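Home - Browse Topics - Ask - Kitchen & Table - Parties - Search - Log In

How do you put out single-serve chip bags so the table doesn't look like a vending machine?

Asked in Kitchen & Table, November 13, 2002

Okay, this is a small problem but it's bugging me. I set up the lunch for our office twice a year and I've got the next one coming. We have long white tables in a carpeted room, nothing fancy, and the sandwiches come from Ora, the deli down the block. They send the little bags of chips along with the order, 40 of them this time, all thrown in a carton.

Last February I dumped the bags in a pile at the end of the table and it looked terrible, and people dug through it for the flavor they wanted and left the rest all over the place. So this time I want every seat to have a plate with a bag of chips already there. My plates are the plain white Boser ones with a dark rim, real ones, I don't want paper.

Do I put the bag ON the plate? Next to it? Behind it? I tried it on the plate at home and then you have to pick it up before you can eat anything, and it slides off if you bump the table. But beside the plate is where the cup and the fork want to go. Also should I open them and pour the chips out before everybody comes in? My boss thinks that looks nicer. I think they'll go stale.

Thanks in advance, I know it's only chips!

3 answers

Best answer

I've done this for church suppers and a couple of graduation parties and I always go behind the plate. Put the plate down first, right in front of the chair, then lay the bag flat on the far side of it so it just leans over the rim a little. It takes up space that nobody is using anyway, and the middle of the plate stays free for the sandwich. If you set it a touch to the right it's easy to grab without reaching over your food.

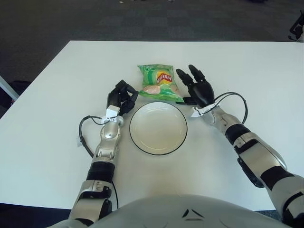

Should the bag lie flat or stand up?

Flat. A standing bag falls over the first time somebody pulls out a chair, and then it knocks the next one down too. Lay it with the front facing up so people can read the flavor from where they're sitting and swap with a neighbor if they want.

The green bags look really good with white plates, by the way! You get that one bright spot at each seat and you hardly need anything else on the table. I'd skip the flowers if you're doing chips at every place. With the plain rim on your plates it'll look neat without any effort at all, and I wouldn't bother with a tablecloth either if the tables are clean and white already. Cloths on those long tables never hang even, and you end up on the floor with tape.

Then the fork and napkin go on the left, cup on the right up above where a knife would be. If you're tight on elbow room, fold the napkin in half and put the fork right on top of it. I walk down one side of the table doing only plates, then come back doing only bags. If you do a whole seat at a time you'll be there until dinner (I've tried it both ways, and I was so sick of walking back to the carton for one bag).

On pouring them out - don't. You're right and your boss is wrong, sorry. Chips in an open bowl get soft pretty fast in a room with a lot of people in it, and you'll lose half of them to crumbs on the carpet. If he really wants bowls, put out one or two in the middle from a big bag and leave the small ones sealed. Anybody who isn't hungry can take theirs back to their desk, and they will, I promise.

One more thing, wipe the tables before you start and let them dry all the way. A damp table makes foil bags stick a little, and the napkins go limp.

Answer 2

just put them in a basket at the end of the line, people are grown ups

Answer 3

I agree with the first one mostly, but I put the bag to the left with the napkin tucked under it. That way the napkins don't blow around when the air conditioning comes on, and we had a vent right over the table. Depends on your room I guess.

About flavors: don't try to match them to people. I did that once with a sign-up sheet and it was a mess, half of them had changed their minds by lunch. Alternate down the table, plain, sour cream, plain, sour cream, and let them trade. I also keep 5 extra bags in a box under the last chair for whoever shows up without telling anybody.

And if you're short on plates, Lamener rents white ones with a thin rim and they come back to you in a rack. They were fine, one had a chip in it. (The other kind of chip!)

Was this page helpful? 56 people said yes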